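Ticket 3171
Subject: Bills going out twice after the Pondora update
Opened by: Kulap Noiphan
Opened: September 2, 2024
Status: Closed

Hi all, me again! I do the books for a small tile shop and we send our monthly bills through Pondora. Ever since the update, some customers get the same bill two times, same number, same total, a few minutes apart. I first heard about it when a customer called to ask if she owed us $825 or double that. (She was very nice about it, thank goodness.)

What I've tried so far: I logged out and back in, cleared the browser cache, and sent a test bill to my own email. The test came through once, which was annoying, as I was all set to catch it in the act. Then I sent the same test to my sister's address and it came through twice. Same bill, same template, same button. I even made her read me the subject lines over the phone.

Update 1

Thanks for the quick answer. You asked if the doubles have anything in common, so I sat down with the sent list and a cup of coffee and went through it. There are 18 doubled bills, and every one went to a customer who was brought over from Flallelen, our old program. Anyone I typed in by hand is fine. I'm typed in by hand. My sister came over from Flallelen because she bought a backsplash from us ages ago and I forgot she was in there!

I also looked at the contact page for one of the imported people, and the email address is in there under "Billing" and again under "Other." I don't remember it looking like that before the update, but I can't swear to it.
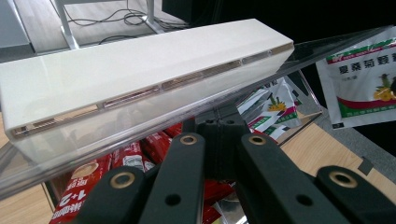 Long white bar with the slots along its front, next to the clear sheet.

Update 2

OK, so I deleted the "Other" address for my sister and sent the test again. One email! Put it back, sent again, two emails. I did that a couple more times to be sure and she has now asked me to please pick a different relative.

So the short version is that the update seems to send to every address on the contact, and the import from Flallelen filled in both boxes. Is there a way to clear "Other" for a whole group at once? I can do it one at a time if I have to, but the Hidayat account has 7 job sites under it and each one is its own contact, so I'd love a shortcut.

Update 3

The export and re-import trick worked, mostly. Steps in case somebody else lands on this page:

Export contacts to a spreadsheet.
Empty the "Other email" column, but leave the heading.
Import it again and choose "Overwrite existing," not "Add new."

I picked "Add new" the first time and ended up with two of everybody, so please don't do that. The undo button on the import page did take care of it.

The only contact that didn't change was Prandard. Their name has an extra space at the end in our list, so I fixed that one by hand. I sent this month's leftover bills after lunch and the sent list shows one line for each. You can close this, and I'll open a new one if it comes back in October.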